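How to sort out a messy craft and stationery pile (in one cup of tea)

4 min read

I put this off for most of November, and then it took me less time than the washing up.

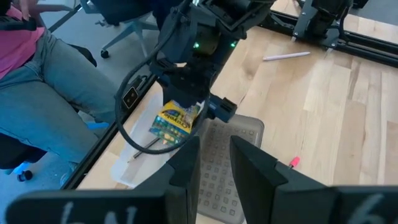
My problem was always the same. Pens in the kitchen drawer, crayons down the side of the sofa, and a pencil in every coat pocket (never a sharp one). I'd buy a new box of Crayola because I couldn't find the old box, and then of course I'd find the old box. So now everything lives in one see-through plastic bin, and I do a quick sort whenever the table starts to disappear.

What you'll need

A plastic bin you can see into, deep enough for a box of crayons
A bit of scrap paper
A sharpener
A mat or tea towel, if you're fussy about your table

How I do it

1. Tip everything out on the table. Yes, everything! Go round the house first and collect the strays. I give myself 10 minutes for this and no more, or I end up reading old birthday cards.

2. Test the pens. A quick scribble each on the scrap paper. If it's dead, it goes. I used to keep dead pens "just in case" and I couldn't tell you what the case was.

3. Box the crayons. Keep them in their own cardboard box for as long as it holds together, as loose crayons leave a waxy smear on everything they touch. If the flap has gone, an elastic band round the middle does nicely.

4. Fill the bin, big things first. The crayon box goes in before anything else, standing on its end if there's room. I do try to keep the pencils from ending up underneath it — they always roll to the bottom and then you're digging about.

5. Pens and markers last, lids on. Push each lid until it clicks. Rubbers and sharpeners can go in whatever corner is left.

6. Put the bin where you use it. Mine is the smaller Humis one and it sits on the shelf by the table. I tried a lovely lidded Brastness tub before that and we all ignored it, I think the lid was one step too many.

The whole lot takes me around 14 minutes now, tea included. If you've got children, let them do the pen testing. Mine will happily scribble for ages, though you may need more scrap paper than you think.

Next up is the wrapping paper, which I'm dreading.

Get new posts by email. Sign up to the newsletter. You can unsubscribe at any time.

Contact | © Prydderch Home Notes | Back to top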